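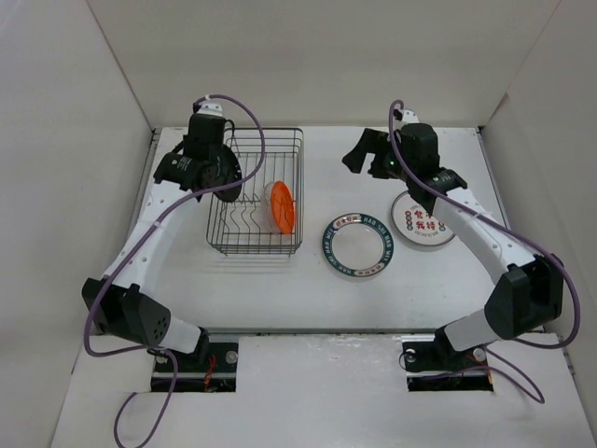 Cuaderno n.º 12 – página 58

Sigo con el proyecto de los platos. Para quien llega nuevo a este blog: desde febrero construyo en el taller compartido de Carnberg una estación con dos brazos, y el objetivo es modesto, que los platos entren en el escurridor y salgan de él sin que yo los toque. No soy ingeniero de profesión y el español no es mi primera lengua, así que pido paciencia con las dos cosas.

En la entrada anterior me quejé mucho de la mesa. Ahora estoy más contento con ella. Las paredes lisas por los tres lados me ayudan más de lo que esperaba, porque antes, cuando alguien pasaba por detrás con una chaqueta de color fuerte, las pruebas de visión salían muy diferentes por la mañana y por la tarde. También es agradable tener un límite físico. Un brazo que se equivoca puede tirar un plato, pero el plato se queda dentro, o casi siempre.

Lo que todavía no me gusta son los cables. Elegí el color morado para verlos bien, y se ven bien, esto lo reconozco. Pero los dejé largos por miedo a que tirasen de la muñeca, y ahora hacen unas curvas muy grandes por fuera del codo. He probado con cinta, con bridas y con unas pinzas de oficina. Las bridas funcionan si no se aprietan del todo. La cinta deja pegamento y no la recomiendo.

Los platos los compré en una tienda de menaje en Brelholm, de cajas distintas. Quería variedad a propósito: uno negro, uno naranja, uno transparente y un par decorados con caracteres chinos. El naranja es el más fácil, cualquier umbral de color lo encuentra. El negro tiene reflejos, y el programa a veces toma el reflejo por el borde. Con el transparente he sufrido bastante. Cuando está junto al naranja, mi segmentación los junta en un solo plato gordo, y la pinza intenta abrirse para un objeto que no existe.

Para esto empecé a guardar un registro de intentos. Llevo 652 anotados, y los primeros 300 casi no sirven, pues cambiaba la altura del escurridor entre una prueba y otra y no lo escribía. Es un error de principiante y me da un poco de vergüenza contarlo. Ahora tengo una hoja pegada en la pared del taller donde apunto cada cambio antes de hacerlo, con lápiz, y después lo paso al ordenador.

La cámara de la muñeca fue el otro cambio importante. Con la cámara fija yo sabía dónde estaba el plato en la mesa, pero no sabía cómo llegaban los dedos a él. En la vista de la muñeca aparecen los dos dedos desde las esquinas de abajo y el hueco entre ellos me sirve de mira. He quitado una parte del código que calculaba este centro con mucha trigonometría. Fue un placer borrarla.

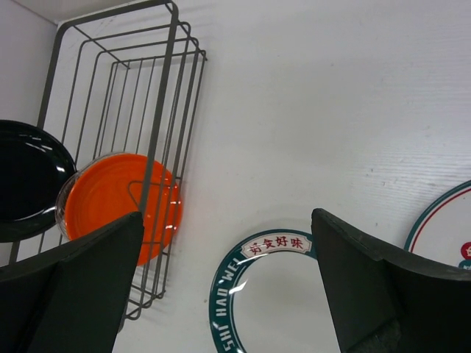 ¿Es mejor coger el plato por el borde o por el centro?
Por el borde. Un plato tumbado ofrece muy poco grosor y los dedos necesitan pasar uno por debajo y otro por encima, o apretar el canto después de levantarlo un poco. En el centro no hay nada que agarrar, salvo con una ventosa, y yo no quiero añadir una bomba de aire al taller.

Me preguntan también por el programa. Lo llamo Lanlow, es pequeño y está bastante desordenado. Lo publicaré cuando los comentarios estén todos en una sola lengua, porque ahora hay tres mezcladas y algunos días ni yo los entiendo. La parte que coordina los dos brazos se llama Charbonneau y es la más frágil – si los dos quieren entrar en el escurridor al mismo tiempo, uno debe esperar, y a veces esperan los dos.

Para la próxima entrada quiero acortar los cables del lado derecho, repetir las pruebas con el plato transparente separado del naranja y medir cuánto resbalan los dedos sobre el esmalte. Si alguien ha pegado goma fina en unos dedos parecidos, le agradezco que me escriba qué pegamento ha usado.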